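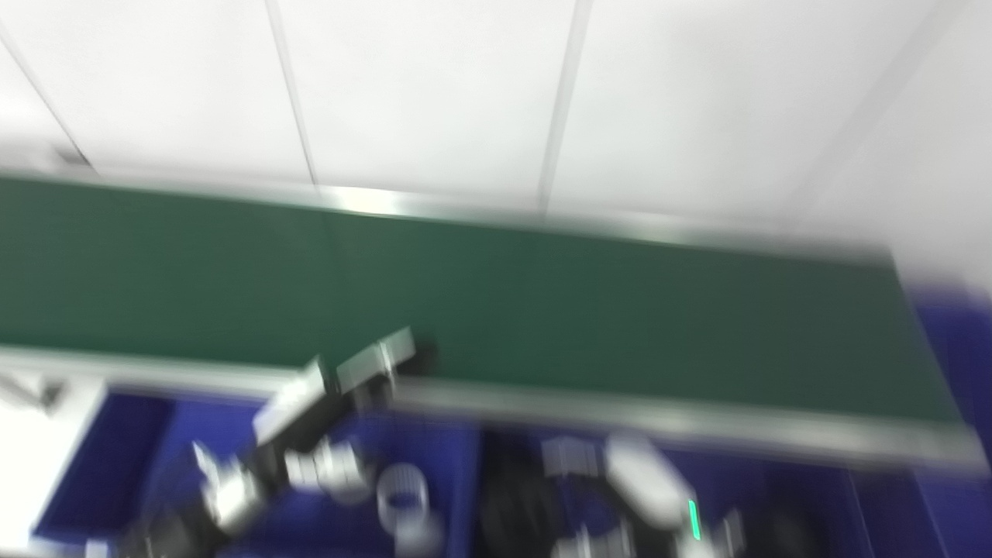 **Robot sorting cell, conveyor line: periodic safety inspection**

Site: Tumport, hall 2
Form to be completed before the cell is released to the day shift.
Marking: S = satisfactory, A = action required, N = not inspected

### Part A. Surroundings and guarding

| No. | Check | Mark | Comment |
|---|---|---|---|
| 1 | Floor marking complete and legible | S | Repainted in July. |
| 2 | Emergency stops reachable from both operator positions | S | Each one tested and reset. |
| 3 | Access gate interlock stops all motion | A | The gate must be pulled twice before the latch engages. Jansen to adjust. |
| 4 | Warning notices in place | S | |

### Part B. Conveyor and bins

| No. | Check | Mark | Comment |
|---|---|---|---|
| 5 | Belt surface free from cuts and lifted joints | S | The joint was examined by hand with the supply isolated. |
| 6 | Side rails secure, no sharp edges | S | |
| 7 | Bins seated squarely below the near rail | S | Bins must not be stacked at this station. |
| 8 | Parts sorted by type, no bin filled above its rim | S | Metal parts are to be kept apart from the white gears. |
| 9 | No part left on the belt at handover | A | The handover sheet has no line for this. To be added. |

Item 9 was raised at the previous inspection and remains open. The shift leader is reminded that a part left on the belt counts as an unfinished task and must be entered in the log.

### Part C. Robot arms and hands
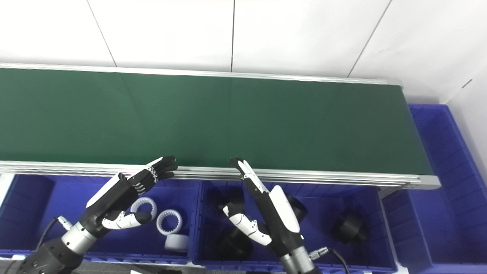 *Inspection and comments: Quentin Courtois, Tastum*

The arms shall be inspected at rest, with drive power removed and the key held by the inspector. Fingers may be moved by hand only after the Braltelari controller shows the released state.

| No. | Check | Mark | Comment |
|---|---|---|---|
| 10 | Cables near the wrists have enough slack and cannot catch on a bin rim | A | Slack is sufficient on both arms. The left cable loop should be clipped closer to the forearm. |
| 11 | Finger joints and thumb move freely | S | |
| 12 | Hand covers secure | S | Screws checked against the torque sheet. |
| 13 | Reduced speed applies whenever the gate is open | N | Deferred until item 3 is closed. |

The hands are to be serviced every 2,000 operating hours. Contact between the fingers and the front rail is permitted at low force only, and the force limit must not be changed without written approval from the site safety office.

### Release

The cell may not run in automatic mode until items 3 and 13 have been marked satisfactory. Items 9 and 10 are to be closed within 4 weeks. Completed forms are kept in the cell folder, with a copy sent to Tastum.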